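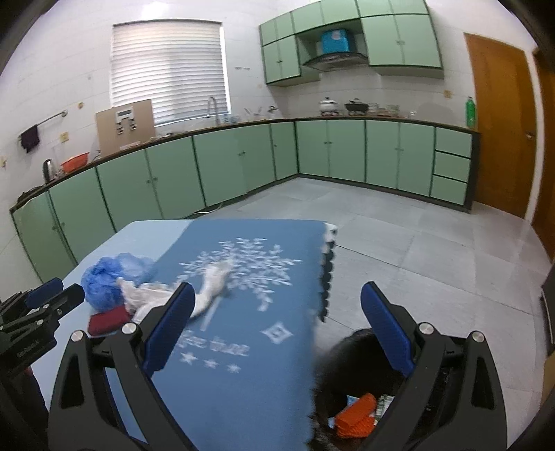
Home | Guides | Buying | Budget | Contact

How to plan a purchase of hand-held grippers

Start with the work and price the equipment afterward. Write down each task you want recorded, such as clearing a table or picking up cloths and plastic bags, and mark whether it takes one gripper or a pair. At Starinen we priced single units first and had to redo the whole sheet in December.

Step 1. List the units and wear parts

Put grippers on one line and finger pads on another. We budget 2 grippers per operator and 15 spare pads per season. Ask for pad prices in writing. Zener and Cheng both quoted them separately from the tool.

Step 2. Price the props

Household items are cheap one at a time, but they get used up. Allow for wrappers, paper cups, bin liners and cloths.

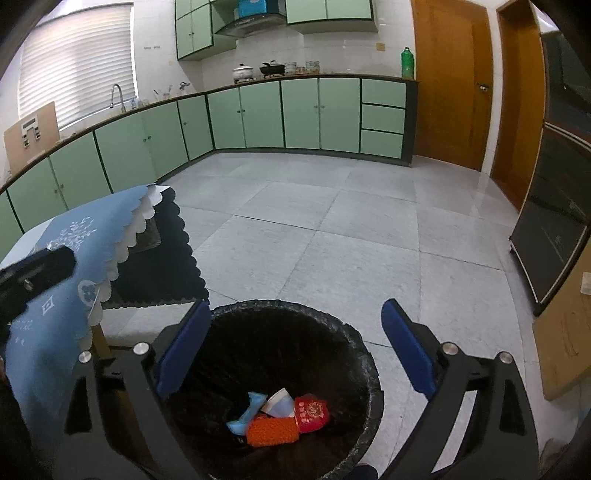
Step 3. Set the trial period

Ask for 30 days with the units before the balance is due. Use your own rooms and your own objects. Include soft items like sponges and crumpled bags, and keep a log of every stop.
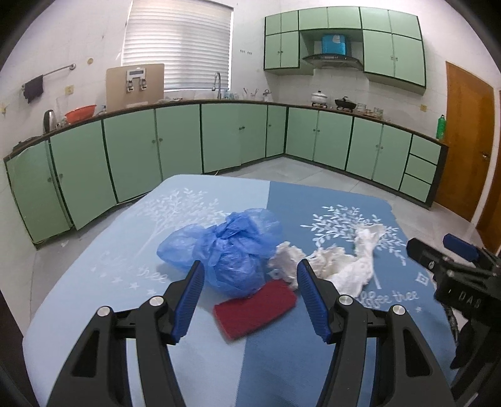 Ngan-ling Chiu
Equipment Planner, Starinen

Step 4. Compare the quotes

Put shipping, chargers and repair time on the same sheet. Andesard's price looked high until we added two years of repairs to the others.

Print this page | E-mail this page

Related guides
Lease or buy: short projects
Spare parts checklist
Storage cases and shelving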